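Ticket: Pink tulip mat, scuffs and grit that won't come off
Location: tiled alcove, Wadby
Category: Fit-out / surfaces
Status: Open

Reported problem
The printed mat in the alcove has dark scratches and bits of debris across the middle. Vacuuming picks up part of the grit. The scratches stay. The mat was supplied by Panagiotou along with the gray-and-white wall tiles. Tiles are fine, no complaint there. The caps kept in the alcove are picking up lint and grit from the mat and have to be brushed before they go back on the shelf.

Checked the supplier sheet first. It says mild soap only, no solvent, water under 90 degrees F. Nothing on the sheet about scratches.

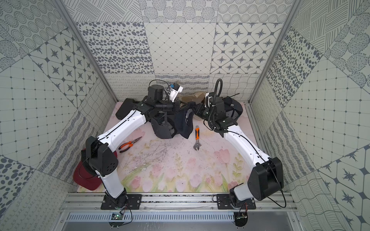 Step 1. Dry brush, soft bristle, working from the back wall to the front rail. Loose specks came up. No change to the marks.

Step 2. Fludila surface soap, one capful in a bucket of lukewarm water, wiped on with a cotton rag and left for 2 minutes. Wiped off, dried with a towel. The marks are a little lighter at the edges. The pink did not fade and nothing came off on the rag except gray dirt.

Step 3. Same again with the soap left on for 21 minutes. No difference from step 2. Don't bother repeating this one.

Step 4. White eraser on a test patch near the left side. Takes off rubber-type scuffs but leaves a dull spot. Stopped after the test patch.

Reply from supplier
Panagiotou says the print layer is thin and marks that have gone into it can't be cleaned out. They asked what gets put down on the mat. Told them caps and hand tools. They say the mat is meant for foot traffic and soft goods and they won't replace it under warranty. They offered a clear cover sheet from Fudisex, cut to size, lead time some 1000 hours by their own form, which I take to be a typing error. Have asked them to confirm in days. 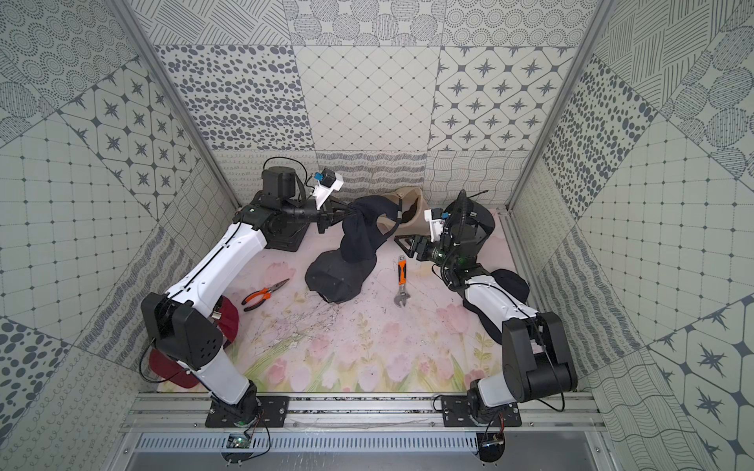 Storage is the other half of this ticket. If the caps and the tools share the mat, the caps will go on getting dirty whatever we clean it with. The adjustable wrench is in the middle and the pliers are over on the left, with the dark red cap near them on the same surface. Suggest a shallow tray for the tools and hooks for the caps. Hooks would have to be the stick-on kind, no drilling into the tiles.

Still to do
- Supplier to confirm lead time and price for the cover sheet
- Order tray, any color
- Try one stick-on hook on a plain dotted tile and leave it overnight with a cap on it
- Brush the mat dry at the end of the day until the cover arrives

Leaving the ticket open until the cover is down. Priority changed from normal to low.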